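### 4.2 What people keep, and why they say they keep it

We came to this part of the study expecting to write mostly about money. The households in Dumlao, the older of our two neighborhoods, had told us in the first round of visits that they held on to clothes to save on buying new ones, and we had no reason to doubt them. But when we sat down with the full set of diaries (191 households kept one, and we remain very grateful to every one of them), the picture was a good deal more tangled than that, and we would like to take our time with it.

Of the 511 garments that people wrote down as "kept but not worn," a fair share had cost very little in the first place. They were race shirts, club tops, work fleeces, and the sort of thing handed out at the end of a company picnic. One diary keeper in Werkbridge had a whole drawer of these and described it, rather fondly, as "the drawer I apologize to." Others wrote at length about where a piece had been and hardly at all about what it was made of or whether it still fit. We had left only two lines on the diary page for this question, and people wrote up the margins and onto the back.

Sports clothing deserves a few words of its own. In our earlier pilot with the Workano swap shop we had put it in with everyday wear, and we now think that was a mistake on our part. People sort it differently at home. It tends to have its own hook or bag, it gets washed on its own schedule, and it is passed along less readily, even within a family. When we asked why, the answers circled around the feeling that such clothes were somehow too personal to hand to a stranger, though the very same people were happy to give away coats and sweaters. Plain pieces went to the swap shop more easily than pieces with large printing on them (Figure 7 shows a dark garment with a bold white logo).
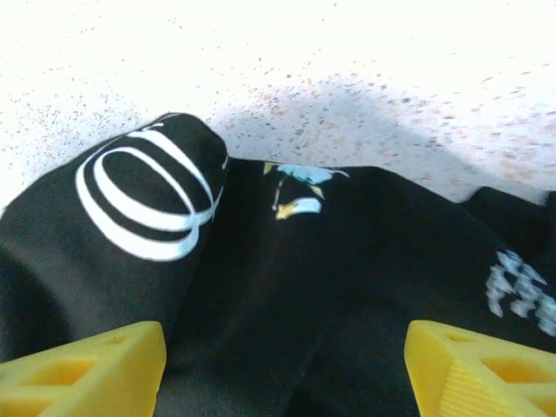 **Figure 7.** Black fabric garment with a large white printed logo.

We also want to say something about timing, which our first survey missed completely. Over 12 weeks of diaries, most of the decisions to let something go were bunched into a few days in April, when closets were being turned over for the warmer months. A collection bin that is emptied on a steady schedule all year may simply be standing there at the wrong moment. The Stastura branch library, which let us leave a bin by its side door, saw much the same pattern, and we return to it in Section 5.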